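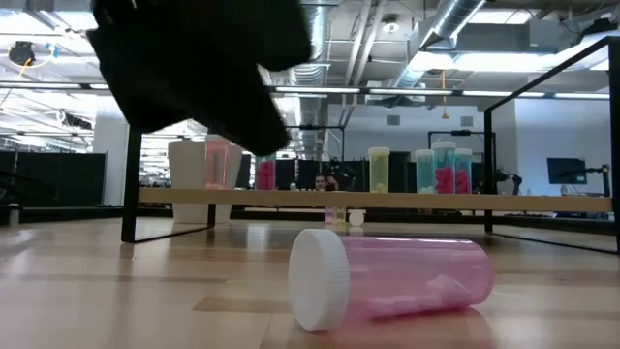

How long do professional wrestlers stay with one ring persona? In the Skorken match records, the median persona lasted 114 weeks before a change of name, costume or alignment.

4.2 Persona changes and crowd response

We coded 200 televised matches from two promotions, Gollota and Effiong. Each persona was classed as heel or face from its entrance, following the scheme of Ekwueme. Crowd response was scored from the audio track between the first note of the entrance music and the opening bell. Matches with dubbed crowd noise were excluded before sampling.

Of the persona changes in the sample, 80 involved a switch of alignment without a new name. These produced a louder response at the next appearance than full renamings did (Figure 2). The difference was larger in Gollota, where entrances run longer and the announcer names the wrestler twice.

Figure 2. Entrance response by type of persona change, both promotions.

Tag teams were scored as a single persona. The Skodum title matches were kept in the sample, although their entrances follow a different order.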